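Nerkura navy backpack, after four months

I bought this backpack in June, after the shoulder strap of my old one broke on the way to the train. I wanted something simple in dark blue, not too big, and not looking like I am going to climb a mountain. The price in the Ralon store was lower than for the others on the same shelf, so I did not expect very much.

The fabric is what I like most. It has a fine weave and feels smooth but strong. I put the bag down on floors everywhere, at work, in the train, at the dentist, and I do not find any loose threads. Dust is visible on the navy color, but I wipe it with a damp cloth and it goes away.

The zippers are good with one small complaint. The pull is small and silver, and with winter gloves I think it will be difficult to hold. I tied a piece of cord on mine. The zipper itself runs well also around the curve, where my old bag was always getting stuck.

On the outside there is a round buckle with a pattern like the spokes of a wheel. I have no strong opinion about it. My daughter says it is the best part. The light gray reflective strip at the edge of the front panel is more important for me, as I walk home along a road without street lamps. I would like it to be wider.

The mesh pocket on the side holds my water bottle and also a folding umbrella, if I push a little. Mesh pockets are the first thing to tear on my bags, so I check it often. Until now there is no hole.

What I do not like: the straps have long ends which hang down when the bag is adjusted for a short person like me. I rolled them up and fixed them with a rubber band. Inside there is only one divider, and small things like keys fall to the bottom.

I compared it with the Grunolska, which my office gave us last year. That one has more pockets inside, but it is heavier even when it is empty. For everyday use I take the Nerkura, and I would buy it again in the same color.

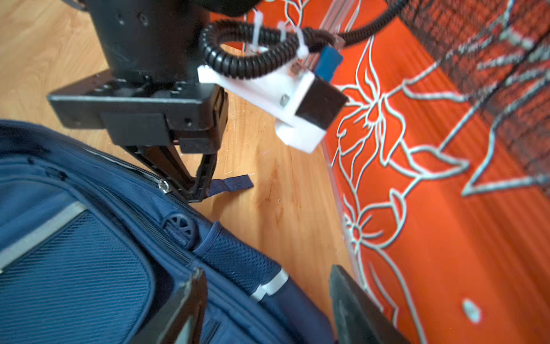 Zipper, round buckle and side mesh pocket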